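Moving a 14-year-old from Under 15s to senior club training: too early?
Community help > Junior football > Players and parents

Posted by Comfort Essien
Thursday, August 7, 2025

Hello everybody. I hope I am writing in the correct section. English is my third language and footy is even newer for me, so please be patient.

My son plays in the Under 15s for Bawa. He is tall for his age and plays mostly as a ruckman, sometimes at full forward when the other tall boy is in the ruck. In July the senior coach came to watch one of our home games and after the siren he asked if my son would like to train with the seniors on one evening each week, until the end of the season. It would be in addition to his own training. The club is small and the senior list is short, I think this is part of the reason.

My son said yes before I even parked the car at home. My husband also thinks it is a great honor. I am the one who worries. Some of these men weigh 90 kilos or more, and he is still growing. Last year he had pain below the knee for two months, the doctor said it was from growing and from too much jumping, and he had to rest.

What I would like to know:

Is it normal for a boy of this age to train with adults? Does the club need my written permission, or is a conversation enough? And how do I tell the coach that I want limits, without making my son look weak in front of the group?

I should say also that he already has two trainings and one game every week, plus athletics at school. The senior training starts late and finishes when it is dark. He is tired on the next morning, this I can see already after the first one.
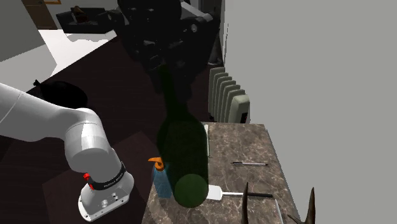

Can he do the ruck drills with the seniors if he stays out of the contact part?
Ask the coach to put him in the tap work and the running, and to take him out when the bodies come together. Most coaches can arrange this in one minute if they know before the session starts.

That was what another mother told me on the sideline, and it sounds sensible, but I do not know if it works in practice. At the first session he was in everything, including a tackling drill with a man who has a beard and three children.

Thank you for reading such a long message.

Comfort

Abdul-Rahman Abugri
Member, helpful reply

Hello Comfort. I coached Under 15s and Under 17s at Gruratitz for several seasons and now I help with the runners' bench only, so take this as the opinion of one person.

Your son is not the first. In small clubs it happens often that a tall boy is invited up, because tall players are difficult to find. An invitation to train is a different thing from an invitation to play. Playing against men at 14 is something I would refuse, and many leagues have their own age rule about it, so look in the bylaws of your league or ask the registrar of the club. Please do not trust my memory for another league's rules.

About permission, I would want it on paper even if the club says it is not necessary. Write an email to the senior coach and copy the junior coordinator. Keep it short. Say which evening he will come, at what time he leaves, and which drills he does not do. You can also ask them to confirm that the club's insurance covers a junior player at a senior session. This last point is important and people forget it. When I asked at my own club, the answer took a week, and until it came we kept the boy with us.

For the load, I would count the weeks and not only the days. Two trainings, a game, athletics and one more session is a lot for a knee which had trouble before. If he goes up to the seniors, let him drop one of his junior trainings, or do only half of it. His junior coach may not be happy — I was not happy either when it happened to me — but he will understand if you explain about the knee. And if the pain comes back below the kneecap, go to the doctor or the physio first, then talk about football.

The ruck is a special case. The knees of two rucks meet in the air at the center bounce, and a grown man jumps into you with all his weight. I would say no to any live center bounce against adults. Tap work with a coach throwing the ball up is fine. So is following the hit-out to the ground and learning where the midfielders want it. He can learn very much from only standing next to the senior ruckman and listening.

How to say it without shame for him: speak to the coach alone, by phone, on a day with no training. Then the coach gives the rule as his own. "You are out for this one, come and stand with me." No boy is embarrassed by that. We did it many times.

ullano_wing
New member

My cousin trained up at that age and he was fine, he is now playing in the reserves. Let him go! He will get belted once or twice and learn to keep his feet. Just make sure that he has a proper mouthguard, the molded one from the dentist, not the cheap one you boil.

I don't know about the insurance.

Comfort Essien
Original poster

Thank you both. I called the senior coach yesterday and he was very kind, more than I expected. He agreed that there will be no center bounces and no tackling, and my son will leave after the first 42 minutes, which is when they have the drink break (he was very exact about this, he has a printed plan). I wrote it all in an email as Abdul-Rahman advised, with the junior coordinator in copy.

The junior coach is a bit disappointed about the missed training. For the insurance I am still waiting for the answer, so this week he stays home and does his stretching, and he is not speaking to me very much. The dentist has an appointment for the mouthguard on Monday.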